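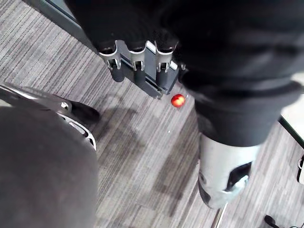

Progress report to Rerkgate: student robotics class, first half of the term

By Teodoro Catacutan, October

Dear Mr. Pal,

With this letter I report on how the class is going and how we use the support of Rerkgate. I will try to be short, and the problems are also included.

The class has 22 students. They are working in teams on the task we named Pliluvley in the application: a gripper must take a small object, and a hand with fingers must receive it. For a person this is a very simple thing. For the students it has become most of their term, and I think it was the correct choice, although in the first weeks I was not sure.

The teaching is going according to the plan, with one change. We wanted to begin with programming on the first Monday. Adi Krishnan, who leads the practical hours, asked to move this and to let the students first guide the arms by hand. We agreed. The students now understand better why a movement that looks fine on the screen can fail at the table, and their questions are more exact.

The view from the wrist camera is the subject of the present unit. The students learn to judge distance when the finger of their own gripper is very near and out of focus. Many of them wrote in their notebooks that shadows helped them more than they had expected. Jin-sol Wang has collected these notes and will make from them a short guide for the next group.

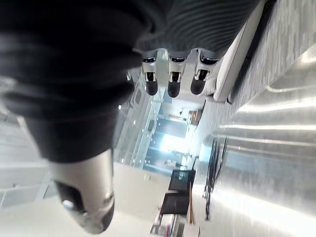 Fabric-covered hand with metal and black finger segments, seen from the wrist camera.

Now the difficulties. The handover itself is not yet reliable. The teams can reach the object, but the moment of release is often too early. Zsolt Boros believes the timing settings are responsible, and his team is testing this with slower movements. The second difficulty is time: we lost 2 practical sessions when the room was needed for other lessons. One of them is already replaced.

From the budget we spent 600 dollars on fingertip pads, cables and small tools, all ordered from Caron. The spending is inside the planned line, and the receipts are with the school office at Prernelo. I do not ask for additional money at this stage.

Until the end of term we plan to finish the unit on camera views, to repeat the handover tests with all teams, and to hold an open afternoon where the students present their work. You are warmly invited. I will send the hour when the room is confirmed.

With kind regards,
Teodoro Catacutan

3 shares | 2 comments

We use cookies to improve your visit. Accept | Settings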